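How to Read an Economic Calendar Before Placing a Currency Order

Tollora Client Education
Prepared by Elaine Batista, reviewed by Elango Nair
Last updated 24 Jan 2021

This guide explains how to use the economic calendar in the Tollora trading platform to plan orders in the major currency pairs. It is intended for clients who have opened an account and placed at least one order, but who have not yet traded through a scheduled data release.

Before you begin

Log in and confirm that the platform clock matches your local time. The calendar displays release times in the time zone selected under Settings, and a mismatch is the most common cause of support requests on this subject. Clients in the United States should check the setting again in March, when the clocks change there before they do in most of Europe.

Step 1. Open the calendar and set your filters

Select Calendar from the main menu. The default view lists every release for the coming week, and a busy week may contain over 327 entries. Under Currencies, mark only those in which you hold a position or intend to open one. Under Impact, select High and Medium. Save the filter under a name you will recognize.

Step 2. Read the three figures

Each entry carries a Previous figure, a Forecast and, after publication, an Actual. The forecast is the median of the economists' estimates collected by our data supplier, Clukport. Markets tend to respond to the gap between Forecast and Actual, so a weak figure that was widely expected may have little effect on the price.

Check also whether the previous figure has been revised. Revisions are marked with a small arrow, and a large one can outweigh the new number.
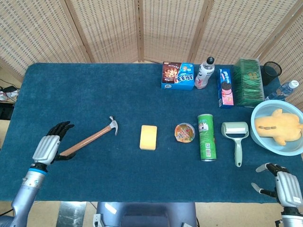

Claw hammer on a blue carpeted table, with a folding screen behind.

Step 3. Note what each release measures

Employment reports, inflation figures and central bank rate decisions generally carry the most weight. Retail sales and business surveys come next. Speeches by central bank officials appear in the calendar without a forecast, and their effect is difficult to judge in advance. Treat them with the same caution as a high-impact release.

Step 4. Review your open orders

Return to the Orders screen at least 12 minutes before the release. For each open order, confirm the following:

The stop level is still where you intend it to be.
The position size is suitable if the spread widens.
Any pending entry order is one you would accept at a worse price than the one shown.

A stop order becomes a market order once its level is reached. In fast conditions it may be filled at the next available price, and the difference can be considerable — this is known as slippage. Clients who require a fixed exit price may apply for a guaranteed stop, for which a separate charge is made.

Step 5. Wait for the spread to settle

Spreads commonly widen in the moments before and after a release. As a general practice, our dealing desk suggests that newer clients wait 6 minutes before opening a new position. The first movement in price is often partly reversed as traders read the full report.

Step 6. Record the result

Enter the forecast, the actual figure and the price movement in your trading journal. A template prepared by Hsiu-ying Yeh is available under Resources. After 8 releases of the same kind, compare your entries before deciding whether to change your approach.

Further assistance

Questions about calendar settings should be sent through the Help form. Questions about a particular fill should include the order number and be addressed to Itsuki Fujimoto at the dealing desk.

This material is provided for general education and does not constitute investment advice. Trading in foreign exchange involves a risk of loss.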